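Subject: Re: [perilgate-l] Parish register transcription, Dodton
From: Teodor Pop
Date: 02/11/2023

Yufang and all,
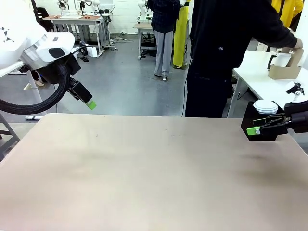 I finished the second burial book last night, so the Dodton total now stands at 2,458 entries. The file is in the usual folder under the same name as before. Please delete older copies.

On 02/11/2023, Yufang Lu wrote:
> I have 2,033 entries in my copy. Is that all of
> book one? Also, do we keep "Wernick" as written
> or change it to Werneck? I have found 6 of them so
> far and one looks like it was corrected later.

Yes, 2,033 is all of book one. The rest come from book two, which is much thinner and stops in February with no closing note.

Keep the spelling as the clerk wrote it. Put Werneck in the second name column so the search picks up both. If a name was corrected in the book, type the first version and put the correction under remarks.

Still open:

Nine entries have no age given. I left the field blank. Please don't enter a zero, it sorts them in with the infants.

The place name Ene shows up on several pages. I read it as the farm by the river, but it could be short for something longer. If anyone has the old tithe map, please check.

I can't read the bottom of the last page in book one. A second pair of eyes would help.

I'll start on the marriages next unless someone else wants them.

Teodor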